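How to Budget for Hand-Held Grippers Before You Order

This page covers planning a purchase of hand-held grippers for recording kitchen tasks. It assumes you already know which tasks you want and roughly who will be doing them. Prices are left out on purpose. Get your own quotes and put them in the sheet as you go.

Step 1: Write the task list first

List every task and mark it one-handed or two-handed. Holding a utensil is one-handed. Anything where one tool steadies an item while the other works on it needs a pair. For our Killudthorpe plan we had 11 tasks, and 5 of them needed two grippers. That settled the order at pairs, with no single units.

Step 2: Work out hours, then units

Take the hours of recording you need and divide by the hours one pair can be in use per day. Use the real figure. Setup, charging and copying files all come out of the working day. Our target was 475 hours. The first version of the sheet counted only 371 of those as kitchen work, and we had to go back and move the rest over from another line.

Step 3: List the parts that wear

Ask the supplier for a price on each of these, sold separately:
Finger pads or liners
Screws and small hardware
Batteries and chargers
Storage cards
Carrying cases

Finger liners go first. Order them with the grippers, because a separate shipment later costs more and can hold up a week of work. When Pascal Kasten did the Kos order he left them off and paid for shipping twice.

Step 4: Price the room

A home kitchen usually costs less than building a set, but you still have to pay for it. Include the fee to the household, cleaning, and replacement of anything scratched or broken. Check the counter space as well. Two people-sized tools need more elbow room than two hands do, and a narrow corner by the stove can rule out some tasks.

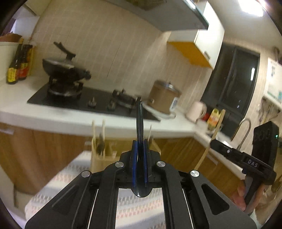

Add a line for utensils. Thin handles and thick handles do not sit the same way in a pair of fingers, so buy a few of each kind and try them before you commit to a full set. Keep the receipts under the same budget code as the grippers – it makes reordering easier.

Step 5: Compare quotes

We asked Womomo and Skiseseo for the same list. Put the quotes side by side and check that both include shipping, spare liners, and repair time in writing. If one leaves out repairs, ask again before you compare totals.

Step 6: Split the order

Buy one pair first and run it for two weeks. Place the main order after that, with any changes to the spares list. Ours is set for August.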